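Accueil > Atelier > Galeries > Incidents et réparations

Pince à main : le glissement de mâchoire, en images

Par l'équipe de l'atelier Sornora

14 partages | 3 commentaires

Cette galerie rassemble les notes prises pendant la panne qui nous a occupés en janvier, avec la prise de vue du poste. Le projet Portela consiste à enregistrer des gestes de table avec des pinces tenues à la main, puis à s'en servir pour entraîner un bras. Nous avons perdu une partie des enregistrements à cause d'une mâchoire qui ne fermait plus droit. Personne n'a été blessé, mais un doigt s'est fait pincer et la procédure a changé à la suite de cela.

Les légendes suivent l'ordre des opérations. Elles sont écrites pour ceux qui utilisent le même type de matériel et qui risquent de rencontrer le même défaut.

Le premier signe

Un enregistrement de saisie de bouteille a été rejeté par le logiciel Kakico. Motif : ouverture de pince incohérente entre le début et la fin du geste. Nous avons d'abord cru à un marqueur mal lu, ce qui arrive quand l'éclairage donne un reflet sur la surface imprimée. Les marqueurs ont été nettoyés et la prise refaite. Même rejet.

La vérification à vide

Pince fermée, sans objet, on relève l'ouverture que donne le logiciel. Elle devrait être nulle. Nous lisions 3 mm au premier essai et une valeur différente à chaque fermeture suivante. Un décalage fixe se corrige par un étalonnage. Un décalage qui bouge vient de la mécanique, et c'est là que nous avons arrêté les prises.

Le doigt pincé

C'est arrivé pendant cette vérification. L'opératrice tenait la poignée d'une main et guidait la mâchoire de l'autre pour sentir le jeu. Le doigt de pince a accroché, puis s'est libéré d'un coup. Résultat : une marque rouge sur l'index, rien de plus. Le geste est maintenant interdit tant que le ressort de rappel est monté. On le dépose d'abord, même pour un contrôle rapide.

Le démontage

Deux vis de fixation du guide étaient desserrées. La colle frein-filet n'avait pas été remise après le dernier changement de patins, en automne. La fiche de maintenance ne comportait pas de ligne pour cette étape. Le guide prenait du jeu à chaque fermeture et le doigt partait légèrement de travers, assez pour fausser la mesure, trop peu pour se voir à l'œil nu en travaillant.

Les patins

Ils ont été changés en même temps. Ceux que nous avons retirés étaient usés d'un seul côté, ce qui confirme que la mâchoire fermait en biais depuis un moment. Les anciens sont gardés dans un sachet avec la fiche. Si vous avez le même matériel, comparez l'usure à gauche et à droite : le contrôle prend une minute et ne demande aucun outil.

Les enregistrements perdus

Le logiciel n'a rejeté que les cas francs. En reprenant la série à la main, nous avons écarté 12 enregistrements supplémentaires où l'ouverture dérivait en cours de geste. Ils ne servaient à rien pour l'entraînement, un bras qui apprend dessus serre trop tôt ou lâche l'objet avant de l'avoir posé. Le lot a été déplacé dans un dossier à part et signalé à Trarkdale, qui reçoit nos données et qui avait déjà chargé la série.

Retour au poste

Le décor est celui de toute la série : tissu noir tendu au fond et sur les côtés, lettres en couleur « Fast UMI », plateau en bois clair. Le grille-pain reste vers le fond, la bouteille de thé vert et la tasse se présentent entre les doigts de la pince. Nous tenons à garder ces objets d'une session à l'autre pour que les prises restent comparables.

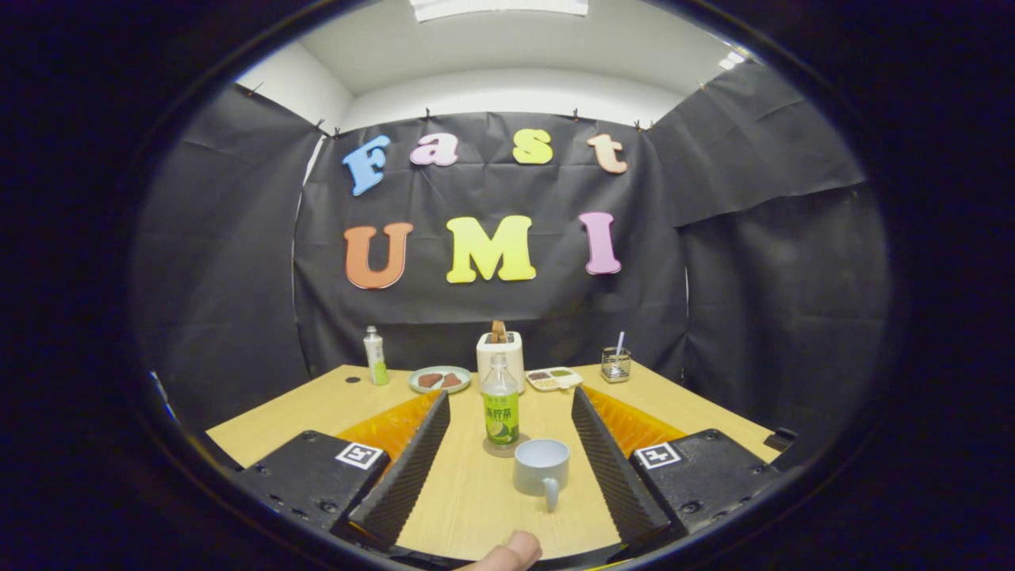 La reprise se fait toujours dans le même ordre : fermeture à vide, saisie de la bouteille, puis de la tasse par le bord. La bouteille est le test le plus parlant pour ce défaut. Le plastique se déforme peu sous une fermeture droite, et il tourne dès qu'un doigt arrive avant l'autre. La tasse est plus difficile à prendre mais elle pardonne mieux un léger biais.

Ce qui a changé dans la procédure

La fiche comporte maintenant une ligne pour le frein-filet, avec une case à signer. La fermeture à vide est relevée au début de chaque session et après chaque pause. Au-delà de 2 mm, on arrête et on démonte. Le poste ne repart pas sur un simple étalonnage, même en fin de journée quand il reste peu de prises à faire.

Reste à faire

Le guide de la pince de rechange n'a pas encore été ouvert. Elle vient du même lot et ses vis ont été montées de la même façon. Elle porte une étiquette rouge et reste dans l'armoire jusqu'à son contrôle.

3 commentaires | Partager cette galerie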